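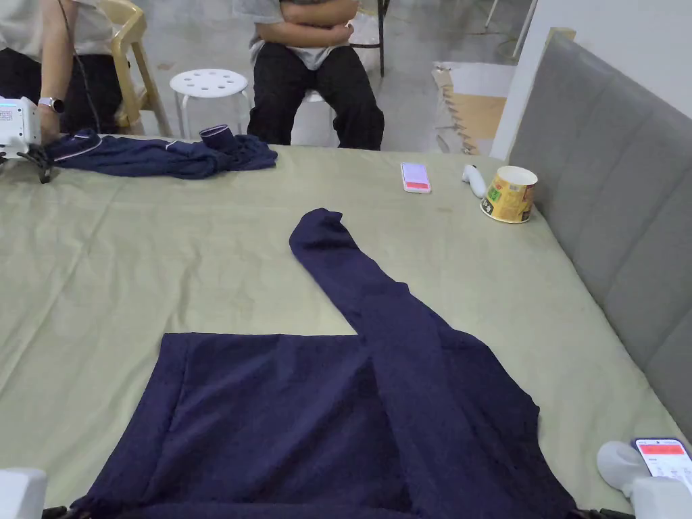 Long-sleeved navy garment, partly folded, on the cloth-covered table

Garment Folders, Part Time (4 positions)
Badthorpe Clothing Reuse, Kungate site
Posted June 18, 2026

Badthorpe sorts, folds and packs secondhand clothing for shops and shelters. We are hiring four part-time folders for the Kungate site. The work runs through the end of October, with a chance of staying on after that.

What you will do

Take clothes from the sorting bins and check them for stains, holes and missing buttons. Lay each piece flat, smooth out the wrinkles, bring the sleeves in over the body and fold to the size on the chart. Sweatshirts, jackets and other long-sleeved pieces make up most of the load. Set aside anything that needs mending. Stack finished pieces by size and pack them into boxes. Last October the site sent out 2,279 boxes, so expect a full table in the fall.

New folders start at 75 pieces per shift. After the first month we expect 100.

What we are looking for

No experience needed. You should be able to stand for most of a shift, lift a packed box onto a cart and read size labels in English. Retail or laundry work is helpful. You must be 18 or older.

Hours and pay

Shifts are four hours, morning or afternoon. Tell us which you prefer. Pay is hourly and goes out every two weeks. Training is paid at the same rate. Folders get a discount at the Mota Street shop after their first month.

Please wear closed shoes. Long necklaces and loose bracelets have to come off at the tables because they snag on knits. There are lockers by the back entrance.

How to apply

Pick up a form at the Kungate front desk or send a short letter with your phone number and the shifts you can work. Address it to Khang Bùi, Folding Room. Applicants will be asked to come in for a short folding trial with Đức Thái, who runs the afternoon shift. Bring photo ID. We will call everyone who completes a trial.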